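Two-arm cell loses the right wrist camera mid-run, replacing the cable again?

Clonmont Bench Automation Board > Upkeep and Repair
Thread started Oct 3, 2024

mesh_and_pawl wrote:
I look after a two-arm cell that does sorting and tidying all day, and I've been told to fix a fault I'm not convinced has been found. The right wrist camera drops out. Sometimes it comes back by itself, sometimes I have to restart the host. The log shows 82 dropouts since June, nearly all on the right side.

The advice from the shop that set the thing up is to replace the camera cable. I have now replaced the camera cable twice. Each time it ran clean for a few days and then went back to its old ways. I've been quoted 351 for a third one, made up to length with the "improved" jacket, and I'd like somebody to talk me out of it or into it.

Layout, for those who ask. Two follower arms at the near corners, leader arms hung off the front side of the same rail, wrist camera on top of each gripper. The purple camera cables leave the module sideways, loop out wide of the arm and come back down along it to the base.

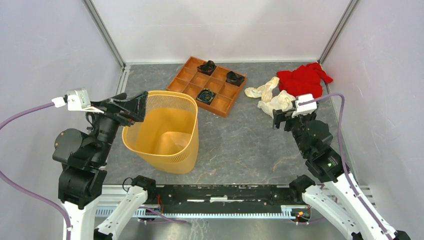 The loops were left that big on purpose when the cell was put together, so the wrist could roll all the way without pulling on the plug. I have no quarrel with that. What I don't buy is that a cable with that much slack wears out in weeks on one side and never on the other, when both arms run the same program mirrored.

No error from the motors. Arm keeps moving fine while the picture is gone.

Halberg wrote:
Cable. It's always the cable. You say it ran clean after each swap, so what more proof do you want?

mesh_and_pawl wrote:
I'd want proof that it was the new cable and not me unplugging and replugging everything on the way. Both swaps meant pulling the plug at the module and the plug at the hub. If a contact was dirty or half seated I'd have fixed it both times without knowing.

torque_me_gently wrote:
That's a fair point and it costs nothing to test. Next time it drops, don't replace anything. Unplug at the camera end only, plug back in, run it. If it's good for days, the cable was never the problem.

Then next time do the hub end only.

Halberg wrote:
Or spend a month on experiments while the cell drops out in the middle of every shift. Big loops are heavy. A thick cable swinging off the side of a small plug will work it loose sooner or later. Shorter loop, tie it down to the first link, done.

B. Baysal wrote:
Please don't shorten it before you know. I did precisely that on ours and cracked the socket off the camera board, because at full wrist roll the cable came up tight. Strain relief yes, shortening no. Those are two separate jobs and people mix them up on here all the time.

Put a clamp on the module bracket, a finger's width from the plug, so the plug carries no weight. Leave the loop alone. Then roll the wrist by hand with the power off, both directions, and watch the cable and not the gripper.

Halberg wrote:
Ours has been tied short for two years.

B. Baysal wrote:
And how far does your wrist roll?

Halberg wrote:
Not very far, I'll give you that.

Fan wrote:
Has anybody asked about the hub? Both cameras on one hub, plus the motor boards? I had a right-side-only fault that moved to the left when I swapped the two plugs at the hub. Turned out to be a bad port.

mesh_and_pawl wrote:
Both cameras on one hub, yes. Motor boards are on their own lines to the host. I have not swapped the ports. I'm slightly embarrassed about that, but I'll also point out that the shop has had this since the summer and didn't suggest it either.

Anselmo Alcaraz wrote:
I build these for a living, though I didn't build that one. Shops say "cable" first because cables do fail and a cable is easy to put on an invoice. I wouldn't call it dishonest. I would call it lazy after the second one.

Order I'd go in:
Swap the two ports at the hub. Run until it drops. Note which side.
If it stays right, swap the two camera modules over and leave the cables where they are.
If it still stays right, then it's your cable or how it's routed, and you can pay for one with a clear head.
Change one thing at a time and write down the time of each change against the log.

Also check the mounting screws on the right module. A loose module rocks on its bracket and the plug does all the holding.

torque_me_gently wrote:
Agree with all of that except swapping the modules before clamping. If the socket is on its way out you could finish it off.

Anselmo Alcaraz wrote:
If it's that far gone I'd like to know today.

Ludex wrote:
Can we be a bit careful with "roughly 82 dropouts" type numbers. Does the log count a drop and a reconnect as one event or two?

mesh_and_pawl wrote:
I said 82, no roughly. But good question, I had to go and look. It writes one line per drop and the reconnects go in a different file. So 82 stands.

Ports swapped this afternoon, labels on both plugs. Module screws on the right were snug — so much for the easy answer. Not ordering anything until it drops again.

Halberg wrote:
It'll be the cable.

Fan wrote:
If it comes up on the left, try a spare port before you buy a new hub. Mine had one dead port and the rest are still in use.

mesh_and_pawl wrote:
Will do. First drop since the swap gets posted here, whichever side it's on.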